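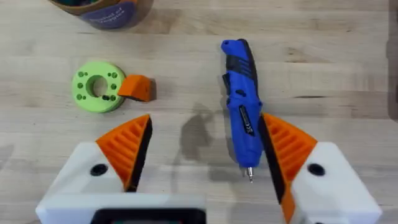 Stallby Work Table -- Owner's Guide
Section 7: Putting the table top into use, and keeping the small tools on it
Text: Ingeborg Zaugg, for Drastgate
Revised 13/06/2019

This section begins when the legs are already standing and the table top lies on them, as explained in the section before. If your table still moves when you push it with one hand, please go back and do the leveling of the feet again.

You need: the cordless screwdriver, the bag with the top screws (bag 238), a soft cloth, sanding paper of grit 100, and the Awan wood oil. The oil is not delivered with the table.

7.1 Fixing the top

1. Charge the screwdriver completely before the first use. With a half charged battery the last screws will not go fully in.
2. Put the bit into the front of the screwdriver until it stops. Pull on it once. It must stay.
3. Set the switch to the middle position while you change the bit. This is the locked position.
4. From under the table, put in the corner screws by hand and give each of them a few turns.
5. Now use the screwdriver, always going from one corner to the opposite corner. Stop when the head of the screw touches the metal plate.
6. Put in the remaining screws in any order.

Caution: Do not use a large power drill for this step. The wood is soft enough that the screw will turn through, and a hole which is worn out can not be repaired under the guarantee.

Note: If a screw squeaks, take it out, rub it with a little candle wax and start again.

7.2 First treatment of the wood

The top leaves our workshop sanded but without oil. The grain, the darker lines and the small knots belong to the wood and are not a reason for complaint.

1. Wipe the top with the dry cloth, along the grain.
2. If you feel a rough place with the fingers, sand it lightly. Sand only along the grain.
3. Put a thin layer of oil, let it stand for the time written on the bottle, and take off what remains.
4. Wait until the next day and repeat.

Caution: Cloths with oil can begin to burn by themselves. Spread them flat outdoors to dry, or keep them under water in a metal can with a lid.

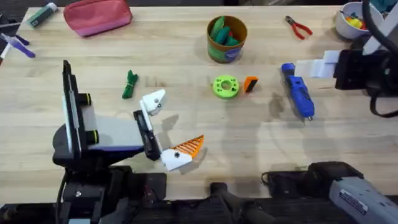
Reading time for the rest of this section: 3 minutes

7.3 Arranging things on the top

A light top shows every stain, so it is worth some minutes to decide where things will stay. We recommend to keep the back of the table for objects that stand, and to leave the middle for the work.

1. Place cans and bottles at the back. Under metal cans put a felt disc, as wet metal makes a gray ring in the wood.
2. Lay hand tools down flat. A screwdriver standing on its end will fall, and the bit makes a deep mark.
3. Keep colored fabric away from fresh oil. Red especially can give its color to the wood.
4. Bring cables down over one edge of the table and fasten them there.

Note: Small darker stains from daily use can be sanded and oiled again. Owners of the old Callent top, which has a lacquer, must not do this. 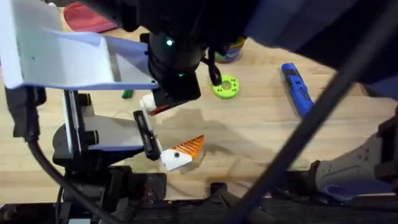

Fig. 7-3. Green ring and blue hand tool lying flat on the top.

7.4 Regular care

Remove crumbs and dust with a dry brush. For sticky places use a damp cloth with very little soap, then dry immediately. Lift objects when you want to move them -- pulling them across the top leaves scratches that are seen best in low evening light.

Tighten the corner screws again after the first heating season, for example in April. The wood becomes smaller in dry rooms and the screws may have a little play.

Do not place the table directly against a radiator. If a gap opens at the end of a plank, keep the screws as they are and write to Drastgate with the part number from the sticker under the top.

Continue with Section 8, Drawer and side shelf.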